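Trurura – lisez-moi

Trurura est une petite couche logicielle de planification et de commande pour bras de table à servomoteurs. Le dépôt contient le pilote série, le planificateur de trajectoires, un outil de relecture des épisodes et le jeu de démonstrations Jiltari. Mainteneurs : Zodwa Tshabalala (planification) et Dong-geon Won (pilote, relecture).

Dernière révision de ce fichier : 7 mars 2020.

À lire avant d'installer

Le projet est jeune et nous n'avons pas grande confiance dans une partie de ce qu'il contient. Si vous cherchez un contrôleur éprouvé, prenez-en un autre. Si vous voulez comparer des politiques apprises à une méthode bête et bien réglée, Trurura peut servir. Jusqu'ici, chez nous, la méthode bête gagne plus souvent qu'on ne le voudrait.

État des modules

pilote : stable. Les butées logicielles sont appliquées avant l'envoi, jamais après.
plan : utilisable. Interpolation articulaire, détection de collision contre le plan de la table et rien d'autre. Les objets posés ne sont pas pris en compte.
vue : expérimental. Segmentation par couleur, seuils à la main. Se trompe dès que deux objets proches ont des teintes voisines.
relecture : stable, lent.
politique : à considérer comme une démonstration. Voir « Ce que nous ne savons pas ».

Le jeu Jiltari

Le jeu compte 200 épisodes, enregistrés en février par Ha-neul Maeng et Min-kyu Sun. La tâche porte sur une tasse et une feuille de papier, avec des consignes courtes rédigées en français. Les objets sans rapport avec la tâche restent sur la table : un module de vision qui ne marche que sur fond nu ne nous intéresse pas.
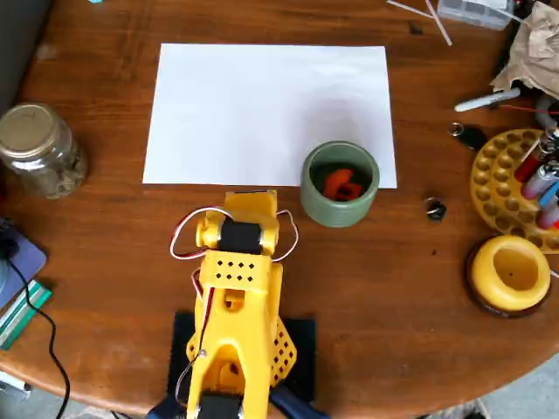 Poste Jiltari : le bras jaune face à la tasse verte, posée sur un coin de la feuille.

Chaque épisode comprend les positions articulaires, les consignes envoyées, les images et le texte de l'instruction. Les étiquettes de réussite ont été mises par une seule personne par épisode. Severino Lozano en a relu une partie et a contesté 9 étiquettes ; elles portent le champ « litige » et nous ne les avons pas corrigées. À vous de décider si vous les gardez – mais dites-le quand vous publiez un score.

Réglages

vitesse_max : plafond commun à toutes les articulations. La valeur par défaut est prudente, laissez-la pour le premier essai.
essais : 3 par défaut. Au-delà, on mesure surtout la patience de la boucle.
marge_table : hauteur minimale de la pince au-dessus du plateau. Mettre zéro est permis et c'est une mauvaise idée.
seuils_couleur : à refaire pour chaque éclairage. Le fichier livré vaut pour notre pièce, pas pour la vôtre.

Ce que nous ne savons pas

La politique fournie a-t-elle appris à chercher la tasse, ou seulement à aller là où la tasse se trouve d'habitude ? Les positions de départ varient peu dans Jiltari et nos courbes ne permettent pas de trancher. Zodwa penche pour la seconde hypothèse. Le test évident (tasse déplacée, feuille laissée en place) est prévu, il n'est pas fait.

Nous ignorons aussi ce que vaut la calibration d'un bras à l'autre. Les imports depuis Després passent sans erreur, avec un décalage au poignet que personne n'a expliqué. Ne vous fiez pas au message « calibration correcte » : il vérifie que le fichier se lit, pas davantage.

Versions

La version 2 change le format des épisodes. Le convertisseur Bresdale reprend les anciens fichiers, sauf le champ « litige », qu'il faut recopier à la main.

Signaler un problème

Joignez le journal du pilote, le fichier de réglages complet et l'épisode concerné. Un ticket qui dit « ça tremble » sera fermé – Dong-geon en a déjà reçu assez.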